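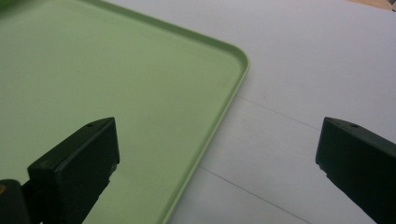
Figure 1. Green plastic tray on the white work table, Kulham site.

Progress report to the Dalgleish fund
Sorting and packing room, Kulham
Prepared by Pendo Rotich, August 6, 2024

1. Equipment

The trays ordered in April are now in use at Kulham. Of the 500 delivered, 400 stay on site and 100 went to the Fleltville store as spares. All are the same pale green plastic with a flat floor and a low raised rim. The rim holds small parts on the tray and is low enough for staff to reach over without lifting the wrist. Corners are rounded, and no cracked corners have been reported.

The label holders have not arrived. Until they do, trays are identified by position on the table and by a paper slip placed with the contents.

2. Work tables

The white tabletops were kept. Two dark seam lines show in the surface next to the tray in Figure 1. The original plan was to fill the seams, but a full tray slides over them without catching, and the work was dropped. The money set aside for filler remains in the table budget line. Staff have been asked to keep small screws away from the seams and to set trays down flat.
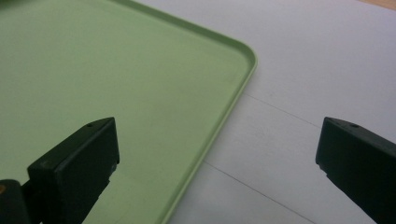 Page 2

3. Tray condition

Trays are checked at the end of each shift. The tray in Figure 2 has nothing on it and shows a few faint smudges and scuffs on the floor. Marks of this kind are recorded as surface wear and do not lead to replacement. A tray is withdrawn if the rim is split or if the base rocks on a level table.

Washing is done by hand with mild soap. A scouring pad was tried on one batch and left the plastic dull, so pads have been removed from the sink area.

4. Spending

Spending on trays and table work to date is $1,396. Freight from Drundisholm was billed separately and will appear in the next statement.

5. Next period

Fit label holders once received. Move the spare trays at Fleltville off the floor and onto shelving. Agree with the fund whether the unused filler money may be spent on a second drying rack.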